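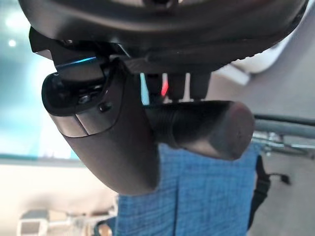 Figure 1. Gripper finger with a black cylindrical object, and blue checked cloth behind it. View from the wrist.

Unit 7. Household chores and the machine: where are we now?
Course notes, Introduction to Service Robotics
Prepared by Ifeoma Bako. Last changed 28 December 2022.

7.1 The question of this unit

In Unit 6 we spoke about robots in factories, where each part arrives in the same place and in the same position. In this unit we leave the factory line and go into the home and the small workshop. The question is simple to ask: can a machine do the chores yet? My answer in these notes is "some of them, slowly, and with a person near". You are free to disagree in your essay, but please bring evidence.

7.2 Why cloth is difficult

A cup has one shape. A shirt has a new shape each time you put it down. For a rigid object the robot needs to know six numbers, three for the position and three for the rotation, and then it can plan the grasp. For a cloth there is no such short list. Folds hide other folds, and the corner which you want to take may be under the rest.

A hanging cloth is easier than a cloth in a heap, for gravity does part of the work and the edges come down more or less straight. Look at the left edge of the checked fabric in Figure 1, and compare it with the right side, where it goes into a darker fold. An edge detector will probably find the first without trouble. The second asks for more thinking, and we will do this as an exercise in the lab.

A regular pattern such as small checks can also help or harm. It helps when we want to estimate how the surface bends. It harms when the software matches one square with its neighbour, as all of them look the same.

7.3 What the wrist camera gives and takes

A camera at the wrist comes close to the work, and it moves together with the gripper. The price is that the hand itself covers a large part of the view. In Figure 1 the housing of the wrist takes almost the whole width at the top. Students often forget this when they plan the grasp on paper - they draw the object alone, as if there was no hand.

Thin and shiny parts are another problem. The grey rods on the right have metallic fittings, and many depth sensors give poor values on such surfaces. Dark objects can be bad also. If your method depends on depth only, write down what it will do when the depth is missing.

7.4 A small comparison from our course

In July two student groups tried the same chore, to take a towel from a rail and put it in a box. Group Parkura used a fixed list of movements. Group Talano used a learned policy, trained with 195 demonstrations. Each group made 100 attempts.

Parkura was faster when the towel hung in the expected place, and it failed nearly always when we moved the rail. Talano was slower but it could often recover. A person doing the same chore did not need any training at all, which we should keep in mind before we speak of success.

7.5 To prepare for the seminar

Read the Fladero report, chapter 2, and the handout by Pelletier on grasping edges (page 154 has the table we will use).
Choose one chore from your own home. Write down each step, also the ones you do without thinking.
Mark the steps where a rigid gripper with smooth fingertips would have difficulty, and bring one page to the seminar.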